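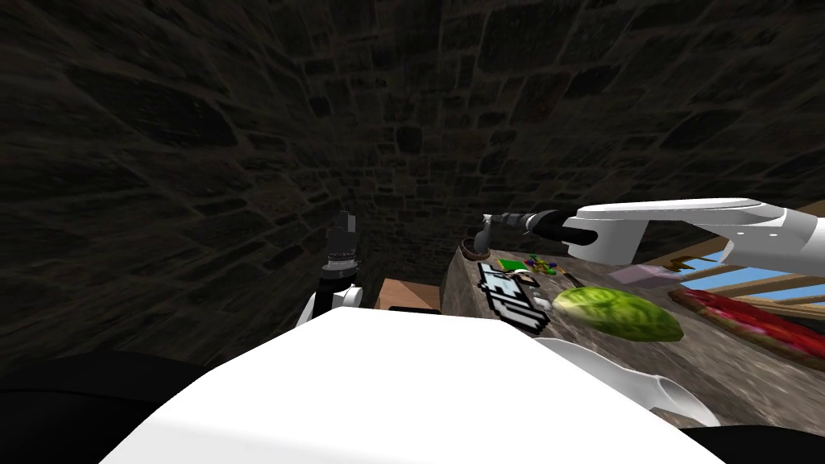 Ticket 1796: Kosano harbor walk, audio guide playing the wrong stops

Status: Resolved
Product: Allcombe trail app, visitor version
Area: Kosano, harbor and old town
Opened by: Evander McIver, Rorthorpe Walking Tours

What was reported

Hello Allcombe team! First of all, visitors love the harbor walk. We had a full boat come in this morning and nearly everyone wanted to try it on their own before lunch. The trouble starts at stop 4, the fish market. The app plays the story for stop 6 (the rope makers' lane) while people are still standing by the fish stalls. After that everything runs two stops ahead until the lighthouse, where it goes silent.

I walked it myself with two phones, one newer and one pretty old, and both did the same thing. The map dot is in the right place the whole time. It's only the sound that's off. The Dunbar cliff walk works perfectly on both phones, so I don't think it's our handsets.

Could you take a look before the weekend groups? I'd hate for people to miss the market story, it's the best one on the route!

First reply, Allcombe support

Hi Evander, thanks for such a clear report, and for walking it twice! A few things we'd love to know:

Did you download the walk before leaving the office, or stream it on the way?
Which language was the guide set to?
Did you start at the ferry steps or at the bus station?
Does the stop title on the screen match the place or the sound?

In the meantime, visitors can tap any stop on the map and press play by hand. That should give them the right story wherever they are.

Reply from Evander McIver

Downloaded both times, at our desk, on the office wifi. English. Started at the ferry steps, as we tell everyone to do. The title matches the sound, so at the fish market the screen says "Rope Makers' Lane" in big letters.

Tapping by hand does work, thank you! I've put a note about it on the counter. One more thing I noticed: when I tapped stop 4 by hand and then walked on to stop 5 (the boat shed), it jumped to 7, the old salt store. So it goes wrong again as soon as it's left alone.

Troubleshooting notes

Step 1. Opened the Kosano walk on a test phone and played it with a recorded route from the ferry steps. Same result as reported. Great, we can reproduce it!

Step 2. Checked the map points. All of them sit where they should, and the trigger circles don't overlap. The one at the fish market is a little wide, but it has been that way since the walk was first published.

Step 3. Compared the download with the streamed version. The streamed version plays the right stories all the way to the lighthouse. Only the download is off.

Step 4. Opened the download package. The stop list inside still has the old order from before March, when the two short stops on the breakwater were added between the ferry steps and the market. The sound files were renumbered for the new order and the list wasn't. That explains the shift of two, and the silence at the end, where the list runs out.

Step 5. Looked at the other walks in the region. Dunbar has had no stops added, so its list and sound files agree. The Rorthorpe river walk did get one new stop (the ferry bell), and sure enough its download is shifted by one. Good thing to catch now!

Step 6. Rebuilt both packages. The Kosano download is now 241 MB, slightly larger than before, as it includes the breakwater stories in full.

Second reply, Allcombe support

Evander, we found it! The downloaded walk was carrying an old list of stops, so the sound got out of step once you passed the breakwater. The streamed walk was fine, and so was your map.

We've put up a corrected package. To get it on a phone that already has the walk:

1. Open the app while on wifi.
2. Go to My Walks and choose Kosano Harbor.
3. Tap Remove Download, then close the app completely.
4. Open it again and download the walk fresh.
5. Check the bottom of the walk page. It should say package 9.

Please don't use the Update button for this one. It compares the walk's date only, and the date didn't change, so it will tell you that you're up to date even when you're not. We've opened a separate ticket for that.

Reply from Evander McIver

Fantastic! I cleared both phones, got package 9 on each and went straight out with them. Ferry steps, both breakwater stops, fish market, boat shed, all correct. I got the auction bell right as I reached the stalls, just as it should be. The lighthouse plays too, including the bit about the keeper's goat, which I had never heard to the end.

The old phone took a while to download and I had to keep the screen on. Might be worth a mention for others.

Closing note

Fix confirmed by the reporter on two phones. Rorthorpe river walk rebuilt at the same time and tested on a recorded route only; if anyone is out that way, we'd be very glad to hear how it plays at the ferry bell. Tip about keeping the screen on during download added to the help page for older phones. Update button problem moved to its own ticket and still open.

Closed 11 August 2023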